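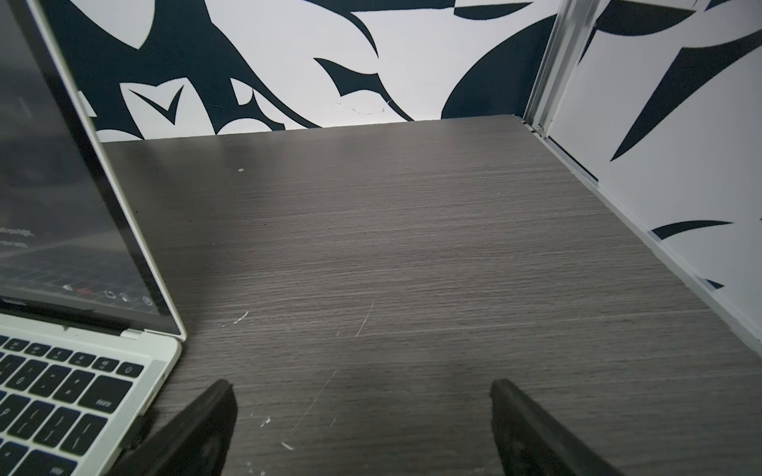 Section 4. Setting Up the Desk Station

4.1 Purpose of this section

This section applies to all students of the Lyons Senior Robotics Club who operate the Kalberg arm at a desk station. It covers the preparation of the desk, the placement of the laptop, and the checks required before the gripper is moved for the first time in a session. It replaces the loose sheet previously kept in the station folder.

Students must have completed the safety induction in Section 2 before starting. A supervising teacher must be in the room whenever the arm is powered.

4.2 Preparing the desk

1. Confirm that the arm is switched off at the wall and that the emergency stop is pressed in.
2. Remove bags, drink bottles and loose paper. The laptop may remain.
3. Place the laptop on the left side of the desk, with the lid open and the body angled so that the operator can read the screen from the stool.
4. Route the charging cable behind the laptop. It must not cross the working area.
5. Wipe the desk with a dry cloth. Do not use spray cleaner near the keyboard.

Note: Small scratches and chips in the desk surface are acceptable and do not need to be reported. Report any damage deep enough to catch a fingernail, as it may snag the fingertips during low passes.

Note: The patterned wall panels are to stay uncovered. Do not attach posters, tape or calibration cards to them without the teacher's approval. Calibration cards are kept in the station folder and are laid flat on the desk when needed.

4.3 Starting the software

1. Log in to the laptop with the club account.
2. Open Oltelon and wait for the status line to read "Ready".
3. Load the profile named for your team. Teams entered in the Plirnorska Challenge must use the competition profile for all timed runs.
4. Check that the speed limit is set to 12 per cent. Students may not raise this value.
5. Release the emergency stop, then switch on the arm at the wall.

Caution: The arm may shift slightly when power is applied. Keep hands and hair clear of the desk until it has settled.

4.4 Checking the gripper

1. Using the wrist camera view, bring the arm to the Start position. Both black fingers should be visible at the bottom of the view, with bare desk between them.
2. Open the fingers fully. Wait 800 milliseconds before sending the next command.
3. Close the fingers slowly with nothing between them. The tips should meet evenly.
4. Repeat the open and close cycle 4 times.
5. Enter the result in the station log and initial the line.

Caution: In the wrist camera view, a finger may overlap the edge of the laptop. Before lowering the arm, look directly at the desk and confirm there is clearance. If there is any doubt, raise the arm and move the laptop further to the left.

Caution: Never place your own fingers in the gap to test the grip. Use the foam block supplied.

4.5 Servicing interval

The fingertips are to be inspected by the supervising teacher every 1,000 cycles. The cycle count is shown on the Oltelon maintenance page. If the count has passed the interval, leave the arm switched off and advise the teacher.

Continue to Section 5, Recording a Practice Run.

Section last revised Jul 22, 2026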